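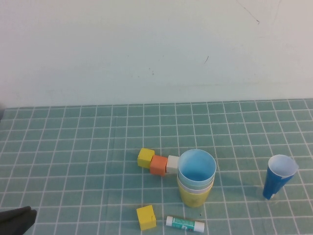

Figure 1. Tidy-up task on the teal mat: cubes, nested cups, one cup standing apart, glue stick.

Can a Machine Clear the Table Yet?
Final report, Household Automation Project
Natsumi Yokoyama and Etornam Sarpong
Advisor: Palesa Mofokeng
8/31/23

Why we picked tidying up

When we started in April we wanted to do laundry. Everybody wants to do laundry! Then we spent an afternoon watching videos of robots fighting with T-shirts, and Palesa asked us what the smallest chore was that we would still be happy to hand over to a machine. Natsumi said clearing the table after her little cousins have been at it. So that became the project.

The question we wrote on the first page of the notebook was "Can a robot arm do a chore well enough that you would leave the room?" We kept that question the whole way through, because a chore you have to supervise is still your chore. A dishwasher passes. A robot vacuum mostly passes, if you don't own anything with tassels.

The task

We used small things of the kind that end up on a kitchen or craft table: colored cubes, plastic cups that fit inside each other, and a glue stick. The job was to put the cubes in a bin off to the side, nest all the cups into one stack, and lay the glue stick in a tray. A person does this without thinking, and does half of it while talking on the phone.

For the arm it is really several jobs, and they aren't equally hard. A cube is friendly. It has flat sides, it doesn't roll, and if you close on it a bit crooked it straightens itself out between the fingers. A cup is less friendly, especially a cup that has to go inside another cup. A glue stick lying on its side is somewhere in between, and it surprised us both.

We called our control program Pledasska (a word Etornam made up in middle school for a board game) and the scoring script Skulloden. Pledasska learned from demonstrations. One of us drove the arm through the chore by hand, over and over, and the program was trained to copy what we did from the camera view and the joint positions. Wakana Kudo, who finished a similar project the year before us, told us to mix up the layouts much more than we thought we needed to. We didn't listen at first and lost a good chunk of the summer to it.

How we scored it

Each layout got a run, and each run got one of three marks. "Done" meant everything was where it belonged and nothing had been knocked off the mat. "Helped" meant one of us had to reach in. "Stopped" meant we hit the button. We set up 13 test layouts that the program had never seen in training. Some had the cubes far apart, some had them bunched against the cups like in Figure 1, and a few were just mean.

Results

Of the 13 layouts, 8 were done with no help. We were jumping around the lab when the eighth one finished, and Hideaki Kuroda came in from next door to see what the noise was. Two more were helped. The rest were stopped.

Eight is better than we hoped for in April. It also means that if this were your kitchen, you'd be getting up from the couch a lot.

What went well: cubes in the open. Pledasska goes to them smoothly and doesn't dither. It even picked up a habit we hadn't noticed in our own driving, which was to take the nearest cube first and work outward. Seeing your own habit come back at you from a machine is a strange and wonderful feeling and we recommend it to everyone.

What went badly, in order of how much time it ate:

Touching objects. When a cube sits right up against a cup, there's no room for a finger to slide in between. A person nudges the cube away with a knuckle first. We had almost no nudging in our first set of demonstrations, so the program had no idea that nudging was allowed. It would come straight down and shove the stack sideways. We recorded a second set with lots of nudges and this got much better, though it's still where most of our trouble comes from.

Cups into cups. If the rims meet even a little off center, the top cup catches and tips. People fix this with a wiggle. We tried to teach the wiggle. The arm learned to wiggle, and then it wiggled everything, including cubes, for two days until we trimmed the recordings.

The glue stick. It's round, so a sloppy grab sends it rolling. Coming in across the middle works. Coming in near the cap doesn't, for us anyway.

Knowing when to quit. We left this out of our plan completely. After the last cube was put away the arm would sometimes hover over the mat as if it had lost its keys. We added a simple check that looks for leftover colors and parks the arm when there aren't any.

Comparing with a person

Etornam cleared the same layouts by hand. There is no contest on speed and we won't pretend there was. What interested us more was that he never once looked like he was solving a problem. He scooped two cubes at a time. He used the stack of cups as a scoop! The arm does one thing, goes home, and does the next thing. We think a lot of the gap between people and machines in housework is in that kind of cheating, where you use whatever is in your hand as a tool.

Would it work in a shop?

We also talked to a packing shop called Enriquez, which ships craft kits. Their packers handle mixed small items all day. They told us that they could live with a slow machine if it was steady, and that a machine that needs a person every few boxes is worse for them than having none. That matches our "leave the room" question pretty closely. If the items always showed up spaced out in a tray, we think our setup would have a real chance there. Poured out in a heap, no.

What we'd do next

Record nudges from the first day. Try softer fingertips, which Hideaki thinks would help with the cup rims. Test on a real kitchen table with a tablecloth, where the background isn't so plain and the surface moves. We also want to try the Stirneck layouts, which is what we call Wakana's old set of really nasty piles, named after the street she lived on.

So can you leave the room? For spread-out cubes, yes, and we did, and we came back to a clear mat. For a table that kids have been at, not yet. We're both signed up to keep going in the fall, and the laundry idea is still on the whiteboard.

Thanks to Palesa for the lab key and for the question that got us off T-shirts.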